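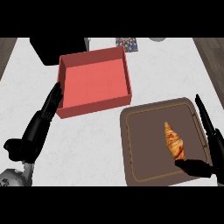
Subscription bakery boxes - worth it or not?

Forum: Food and Kitchen > Mail Order and Delivery

crumbledore
December 13, 2023
My sister-in-law wants to put the whole family on a Gustex pastry subscription as a holiday gift. Frozen croissants, par-baked rolls, a "seasonal surprise," every month, $60 a box. I looked at the site and every review is five stars and reads like the same person wrote it. Has anyone here paid for one with their own money? I don't care about the unboxing. I want to know what the croissants taste like.

plainflour_pat
I had Gustex for four months. The croissants are fine. Fine is all I can say for them. You proof them overnight, bake in the morning, and you get something a bit better than the supermarket tube and a good bit worse than a decent bakery. Work out the price per piece before you let anybody sign you up. I did it after the second box and felt pretty dumb.

tworackoven
Going to disagree with Pat. If you live near a good bakery, sure, go there. The closest one to me is 60 miles away. A frozen croissant I can bake at 6 in the morning in my slippers beats any bakery I'm not going to drive to. Mine puff up nicely and the layers are real layers. Are you proofing on the counter or in the oven with the light on? Makes a big difference in winter.

plainflour_pat
Counter, like the card says. If the product only works when you ignore the card, that's a problem with the card.

tworackoven
The card was written by someone with a warm kitchen. Mine is 64 degrees at night. Come on.

oldsalt_butter
What bugs me is the word "butter." Read the ingredients, not the front. I got a Mandasero box last February as a gift and the front said "butter croissants" in big curly letters. On the back butter was third, behind flour and a margarine blend. I wrote to them and got a coupon. I didn't want a coupon, I wanted an answer.

crumbledore
That's the kind of thing I was afraid of. Does Gustex do the same?

plainflour_pat
No, to be fair, Gustex was butter only when I had it. No idea about now. Recipes change and they don't send you a letter about it.

lurker_in_the_pantry
Nobody has mentioned canceling. Signing up took me a minute. Canceling meant a phone call, then an email, then a "we'd hate to lose you" offer, then another box anyway. I did get refunded but I had to ask twice. Check the terms for how many days' notice they want before the next shipment.

jamfirst
I think you're all being a little grumpy?? It's a gift! My mom gets one and she loves it. She's 84, she doesn't bake anymore, and once a month she gets to put something in the oven and have the house smell good and call me up to tell me about it. I don't care what it works out to per croissant.

oldsalt_butter
Nobody is against your mom, jamfirst. But "she likes getting a package" is true of any package. You could mail her a loaf from a shop in town and have money left over.

jamfirst
I could, and I'd forget by March. The subscription remembers for me.

tworackoven
Ha, that's a better argument than anything on their website.

crumbledore
OK so suppose I talk her into something else. Is it realistic to make a big batch at home and freeze them? I've made bread, never laminated dough.

plainflour_pat
Yes, but expect the first batch to be ugly. Shape them, freeze them on a sheet pan until they're hard, then bag them. Use them within a month or so. After that mine lost a lot of lift. And buy better butter than you think you need - the cheap stuff is wetter and it cracks when you roll it.

lurker_in_the_pantry
Or skip all that and ask your local place if they sell unbaked frozen. Lots of them do and don't advertise it. Sequeira, the bakery on our main street, sells them by the dozen out of a chest freezer in back. Plain bag, no ribbon, no surprise.

oldsalt_butter
Seconding that. Ask what time of day to come, too. Ours gets annoyed if you ask during the morning rush.

crumbledore
I called two places near me. One said no, one said yes if I order a few days ahead, and the price was less than half of Gustex. Sending that to my sister-in-law tonight. She'll say it isn't as pretty.

jamfirst
It isn't as pretty.

plainflour_pat
Tell her to buy a nice bag.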